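The Cup With the Duck
by So-yul Bae

On the bus from Prondasitz my daughter lost her brush for the first time. It was under the seat in front of us, and a man with wet shoes picked it up and gave it back to her with two hands, as if it was something from a museum. She said thank you in our language and then in the new one. The second time she lost it was the same evening, in the apartment on Damine Street, where we had only three bags and not one piece of furniture to lose anything behind.

"How is it possible?" I asked her.

"It goes away," said Mina. She was eight years old and she had hair down to her belt.

We found it in the oven. I did not ask more questions, it was late and the rent was already paid, 400 for the first month, and I was so tired that an oven seemed a normal place for a brush.

I should say what kind of brush it was. It was pink, with an oval head, and the head was full of curved openings, one curve inside the other, like when you throw a stone in a pond. My mother bought it for Mina at the station before we left. My mother does not like pink and she does not like plastic, but the train was leaving in a few minutes and it was the only brush in the kiosk. She brushed Mina's hair on the platform, in the wind, very fast. Then she pushed the brush into Mina's coat pocket and told her, "Every morning. Both sides. Also underneath, where you think your mother doesn't look."

We had 2,000 kilometers to travel after that, and the brush made all of them in the pocket.

In the new town I worked at the Estuser laundry, in the room where the hotel sheets are folded. My shift started at seven. The school opened its door at seven also, for the children of early parents, and it was a long walk from one to the other. So every morning we had no time, and every morning the brush was gone. It was behind the toilet. It was inside a boot. Once it was in the refrigerator, on the eggs, and I became angry and said things about my life which a child does not need to hear before breakfast.

Mina went to school that day with her hair not brushed. I thought about it while I folded. A sheet has four corners and you must find all of them, and on that Monday I kept finding three.

After work I went into Awwad's, the shop on the corner where they sell everything which is left over from other shops. I wanted clothespins. Mr. Awwad, who was always drinking tea behind the register, asked me what I was looking for, and my language was not good enough yet for "clothespins," so I made the movement with my fingers. He brought me a pair of scissors. I shook my head. He brought me a clip for hair, and then a crab made of rubber. I laughed for the first time in that town. To be polite I looked around for something else I could buy, and there was a cup.

It was cream colored and thick, made like three fat rings one on top of another. On the highest ring, at the side, sat a very small orange duck. There were letters on the lowest ring, so small that I had to take the cup to the window, and even then I did not understand them.

"What is it for?" I asked.

Mr. Awwad thought seriously about this.

"It is for what you put in it," he said, and he asked five for it.

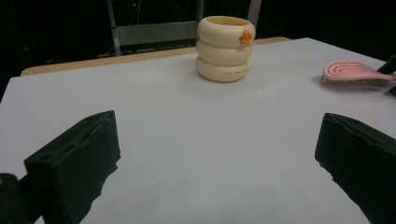
The cup and the pink brush, before supper.

I set the cup on the table when I came home. We had a table by then, a wooden one, which the people downstairs gave us because it did not go through the door of their new kitchen. I kept a white board on top of it to protect the wood. I was always protecting things in those months, I don't know for whom.

Mina came and put her chin on the edge and looked at the duck.

"Who is that?"

"A duck."

"But who?"

"I don't know who. It lives there. It is looking after the brush."

I was proud of this idea. I explained to her that from now on the brush had a house. In the evening, after we use it, it goes in the cup, with the handle down. In the morning it is in the cup. We don't search, we don't shout, we are on the street at twenty minutes past six.

Mina listened to all of it. Then she said, "What if it doesn't want to live in there?"

"It's a brush, Mina."

"It had a pocket before."

I had onions on the stove and I did not answer well. I believe I said that we all had something before. She took the brush from the table and she went to sit in the bathroom, and she closed the door softly, which from her is worse than the other way.

For some days it worked like I wanted. The brush was in the cup in the evening and in the cup in the morning. I brushed both sides, and also underneath. We arrived at the school with ten minutes too much and stood in front of the locked door in the cold. The other early parents began to nod to me. A woman in a green hat asked how I make such a straight braid, and I told her "with water," and for the rest of the day I was happy because I had answered without translating first in my head.

Then one night I got up to drink. It was two o'clock, maybe later. There was light under the kitchen door and I thought I forgot it. But Mina was there on the chair, on her knees, in my maroon sweater with the sleeves hanging over her hands. She had the brush and she was lifting it out of the cup and letting it down again, very slowly, and with her face near the duck she was talking.

I stayed in the hall. I know it is not nice to listen to your own child, but I listened.

"This one is the school," she told the duck. "You go in by here. It's deep, but you can stand." She let the brush down. It touched the bottom with a small sound. "Then you stay until it's finished, and then somebody comes and takes you out." She lifted it. "You see? Every time."

She waited, as if the duck was saying something.

"No," she said, "not my grandmother. She's at her own house. My mom comes."

Down again, up again. I counted without wanting to, the same way I count pillowcases, and I stopped when I noticed that I was doing it.

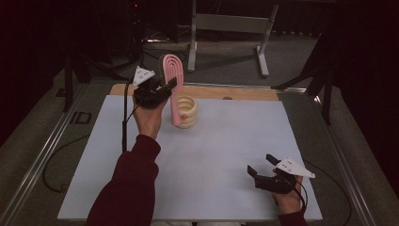

The pink one, let down into the cup.

I went back to my bed without the water. In the morning the brush was in its place. Mina was asleep with her mouth open, and I had to call her three times. I did not say anything about the night. My mother would have said something, she would have made soup and said it over the soup. I am slower. I need to carry a thing around for some days before I know from which side to hold it.

While I brushed, I asked, "Is it deep, at school?"

I felt her neck become hard under my hand.

"A little," she said.

"But you can stand."

She turned around, and the brush stayed hanging in her hair by itself. She looked at me a long time. I thought, now she will be angry, and she has the right.

"On the tips of my feet," said Mina.

There was a boy, I learned, who copied how she said her r. There was a lunch table where all the chairs belonged to somebody. The teacher was kind but she spoke fast, and when Mina did not understand she answered yes to everything, so now she was in the choir and also had promised to bring a cake. All this I learned between 6:20 and the school door, with my bag hitting my leg because we were walking so quickly. I was thinking about the cake. I had never seen the oven working, only the brush in it.

"And why did you put it in the oven?" I asked her. "And with the eggs?"

She lifted her shoulders.

"If it's lost, we have to look for it," she said. "If we look, we're late. If we're very late, perhaps we stay home."

It was such a good plan that I had nothing to say against it. I had made the same plan myself many mornings, only without a brush.

On that day I asked my boss for one hour, and I got 40 minutes. I stood at the school gate in the afternoon in place of the neighbor who usually walked Mina home. She came out alone, behind a group of girls, looking at the ground. When she saw me she did not run. She walked up to me in a very correct way, gave me her bag, and put her hand in the pocket of my coat together with mine.

The cake was not a success. It was high on one side, and we filled the low side with jam. The boy with the r ate two pieces, Mina reported, and asked what the jam was, and she told him a word in our language that does not mean jam. She would not tell me which word.

In February my mother telephoned and wanted to know about the hair.

"Both sides," I told her. "Underneath too."

"And she doesn't lose the brush?"

I looked at the table. The cup was standing on the white board with nothing in it. From the bathroom I could hear Mina explaining something to someone in a strict voice, in the new language, with the new r.

"Sometimes," I said. "Then we look for it."

My mother said that at home it was snowing, and that she had to go now, she had something in the pan. I put down the telephone and started with the boots.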